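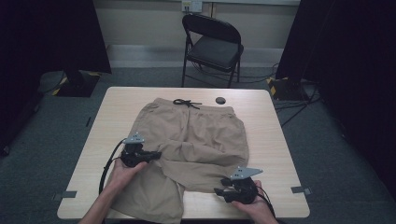 Beige drawstring shorts, partway through folding.

Folding Table, Back Room — Nivthorpe Clothing Exchange

Posted 2025-11-03 by Lurdes Barros

The exchange at Nivthorpe took in 189 pieces of clothing this fall. Shorts and summer tops came in late, as they do every year, and go into storage until we open the warm-weather racks again. This page covers the shorts. The coats and sweaters have their own gallery, which Marcela Mikuš is still captioning.

The pair at the top of the page is a light khaki with a black drawstring, tied in a loose bow at the waistband. We ask people to leave the strings tied. A string that is left open works its way into the casing, and then somebody has to fish it out with a safety pin.

How we fold shorts

Lay the pair flat on the table with the waistband away from you. Smooth the front with your hands. Bring one leg across onto the other and line up the side seams, then fold the hems up toward the waistband. Small creases are fine at this stage. Anything with a hard crease goes to Sabina Charvát for the iron before it is boxed.

Cargo shorts are folded once more, with the pockets on the inside. Children's sizes are folded in half only and stacked flat.

Where they go

Folded shorts are sorted by waist size and boxed. The boxes for the Skedgate branch have a green label, and ours have a white one. Write the size on the short side of the box, where it can be read from the aisle. We ended up with 73 pairs of adult shorts and filled 9 boxes — one more than last year. Three of those are already at Skedgate.

Pairs with a missing button or a broken zipper are kept out of the count. Naima Bennani has them in the mending bag and would like more buttons in brown or tan, medium size, if you have any at home.

Drawstrings

We are short of black cord. Several pairs came in with no string at all, and a plain black one suits nearly any color. Flat cord holds a bow better than round cord — the round kind slips. Cut it long enough to hang a few inches past the bow on both sides, and knot the ends so they do not fray.

Next dates

Winter coats stay out on the racks through January. Summer donations are closed until the spring notice goes up, so please hold on to shorts and sandals for now. Questions about the Skedgate boxes go to Vratislav Charvát, who drives them over. Questions about sizes or labels can be left for me at the front desk.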